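Rirau Planner — Frequently Asked Questions

Last updated 03/01/2019

We collected these questions from the mailing list and from users who wrote to us directly. If your question is missing, please write to the list first, so that other people can read the answer too.

What is Rirau and what is it not?

Rirau is a motion planner and task runner for two arms that share one table. It takes a list of goals, checks them against a model of the workspace, and sends timed paths to your controllers. It does not replace the controller. The low-level loop stays with the software of your arm maker, and Rirau never writes motor currents.

Do I need two arms to use it?

No. Many users have only one. Set "arms: 1" in the cell file and the planner will skip all checks between arms. The tutorials are written for two arms, so you will have to leave out the steps that mention the second one.

Why does my arm stop above the pegboard and not go down?

This is the question we receive most often. In almost every case the planner has found a path to the approach pose, but the last part of the motion fails the contact check. Look in the log for the line "descent rejected". If you see it, the board in your model is probably higher than the real board, or it is rotated by a few degrees. Run the board calibration again before you change any tolerance.

If the line is missing, the stop comes from perception. Rirau waits at the approach pose until Myung, our pose estimator, gives two results in a row that agree. When they never agree, the arm waits until the timeout, and the default timeout is 17 seconds. 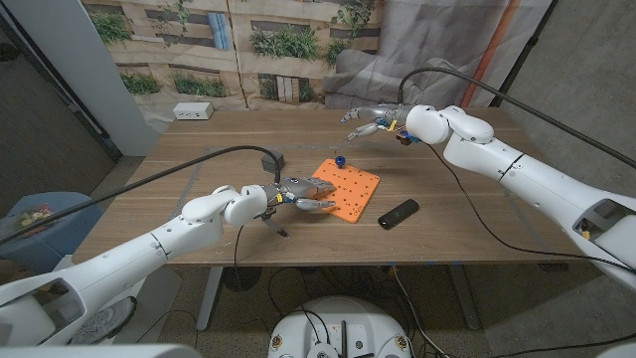 You can shorten the timeout, but we advise you to first look at the saved results of Myung. They are in the folder "poses" of each run. If the angle of the board jumps between two values, the estimator is confused by the symmetry. A square board with a regular grid looks the same after a quarter turn. Give it one asymmetric feature, such as a peg in a known hole, and name this hole in the cell file.

Does the order of the arms matter?

Yes. The arm that is listed first has priority when both want the same space. The second arm will wait or look for another path. Fulvio Colombo wrote a scheduler that changes the priority during a run, and it can be tested with the flag "--swap". We do not recommend it yet for long runs.

Are cables part of the collision model?

Not as real cables. A cable bends, and our model knows only rigid shapes. What you can do is attach a capsule to a link and make it large enough to cover the space where the cable moves. Margarida Calado has put her capsule settings in the "contrib" folder — they are a good starting point, but measure your own setup.

How many samples does the planner use?

The default limit is 4000 samples for one query. If a query reaches this limit, Rirau reports "no path" even when a path may exist. Raising the limit helps in narrow places and makes everything else slower. Often it is better to add one intermediate pose by hand.

Can I use my own pose estimator?

Yes. Your node has to publish a pose, a time stamp and a confidence between 0 and 1. Byung-chul Yeom maintains the example node for Budow cameras, and you can copy its structure. Please check that your clocks agree, as an old time stamp is dropped without an error message. We know this is not comfortable and we want to add a warning.

Can I replay a run without the robot?

Use "rirau replay" with the run folder. The replay shows planned and measured joint positions together. Runs recorded before version 6 have to be converted with the script in "tools".

When will force control be supported?

A first branch exists and Jhosep Montoya tested it in December on insertion tasks. It is not merged, because the stop behavior is different on each controller and we have tried only one of them.

Where do I report a bug?

On the tracker, under "planner" or "perception". Attach the cell file and the complete log, please, and not only the last lines. Questions about licenses go to Assunta Zuccaro at Larnholm.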